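Press > Who We Are > About Us

About Okine Press

By Vittoria Ferraro
January 25, 2019

Okine Press is a small publisher of poetry in translation. We started in Girnitz with one book, a bilingual collection by Gebremedhin Tilahun, printed in 100 copies. All of them were sold or given to friends in the first winter, and then we had to decide if we are a press or only a hobby.

Today our list has 2 series. The Santoro series is for first collections, and the other, Rukico, is for chapbooks under forty pages. Anitha Panicker edits both of them and answers the letters of the poets herself.
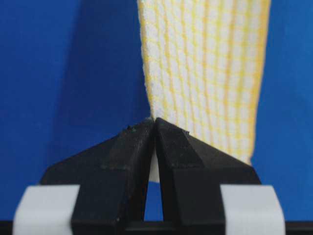 We read new manuscripts every March. Last year we received 731, and 491 of these came from writers who have not published a book before. Each one is read by two persons. Please be patient with us, the answer can take until autumn.

Our translators are named on the cover, in the same size of letters as the poet. Oluwaseun Dauda, who joined us as a translator, now also takes care of rights and contracts.

Recent from the press
Katia Melis: Four Poems
How to Send Us a Manuscript
Notes on Translating Rhyme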